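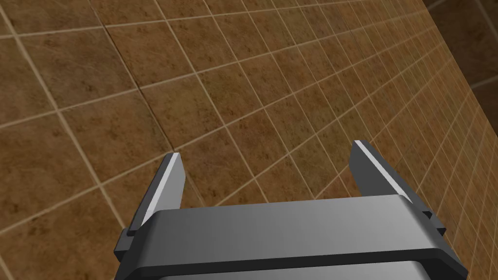

Theresa Kolb

Caffeine has a slow exit. In a healthy adult, half of the caffeine in a cup of coffee is still in the blood several hours after the cup is finished, and the remainder tapers through the night. The figure varies with liver function, pregnancy, smoking and certain medicines, so two people who share a pot at 3 p.m. may go to bed in quite different states.

Most advice on the subject concerns how much a person drinks. Timing gets less attention. The Wallell survey, run in February among 2244 working adults, asked for both, along with bedtime, wake time and a rating of morning tiredness. Of those who replied, 29 percent had their last caffeinated drink after dinner. Few of them called themselves heavy drinkers of coffee. The typical late cup was tea, cola or a small espresso taken with dessert, and it was often left out when people were first asked to estimate their daily intake.

Self-reported data of this kind has limits. People round their bedtimes and forget drinks, and a tired person may reach for coffee as readily as coffee makes a person tired the next day. The survey cannot separate the two.

Caffeine works by blocking adenosine, a compound that builds up during waking hours and produces the feeling of sleepiness. The compound keeps building while it is blocked. A person may fall asleep at the usual time and still get less deep sleep, without waking often enough to notice. The next morning calls for an earlier or stronger cup, and the pattern holds.

Two employers have tried changing the supply. Stastel, a parts distributor with a large evening shift, moved its regular coffee to the first half of each shift and stocked decaf for the second. Vidix left its machines alone and printed the caffeine content on every button. Neither has published sleep data, and staff turnover would make a before-and-after comparison difficult.

Restaurants are a harder case. At Bhutto, a dinner house with a long dessert menu, decaf is now brewed fresh through closing - a small cost, according to the manager, set against the number of pots poured out.

For a person who wants to test the effect at home, a simple method is to move the last cup earlier by up to 4 hours, keep the total the same, and hold bedtime steady for 2 weeks. Decaf still contains a little caffeine and should be written down with the rest. Chocolate and some headache tablets belong on the same list.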